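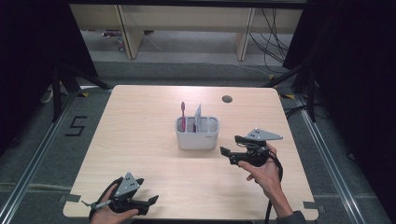
October 26, 2018

Finally finished the big marble run! I've been on at this thing since September, on and off, mostly off if you go by how long the lift tower sat there with no lid. It's the Szalai one, the large set, 1,596 pieces in bags that don't match the numbers in the booklet (bag 4 is where you find half of what you need for step 2, thanks very much).

I nearly gave up at the funnel. The booklet shows it clicking straight on to the curved track, and it does click, but then the marbles come round too fast and hop over the side and go under the sofa. Pieter Potgieter had the same trouble with his and told me to turn the second curve round so the lip faces out. Did that tonight and they stay in — mostly. The glass ones are fine, the steel ones still make a break for it if you let three go together.

The motor is noisy. I knew that from the Cultameck lift I had before, but this one has a sort of grinding cough at the top of each turn and the cat left the room. Might try a drop of the silicone stuff I use on the train points.
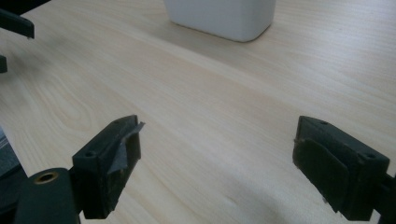
Page 34

Jairo Alvarado rang while I was doing the last ramp, wanting to know if I'm taking it to the Clidberg toy fair. I'd love to, but it would have to come apart into sections and I can't see the tower surviving the drive. He's bringing his Wirmont tin garage, the one with the working car lift, and he's had the box lid mended so beautifully you'd never find the tear. Very jealous of that garage. I had one as a child, or my brother did, and we kept snails in it.

Anyway, ran the whole thing about ten times before bed, just sat on the floor in my socks watching them go round. The little bell at the bottom is my favourite bit! Two blue connectors left over and no idea where they belong. I've put them in the jam jar with the spare marbles and will look through the booklet again tomorrow.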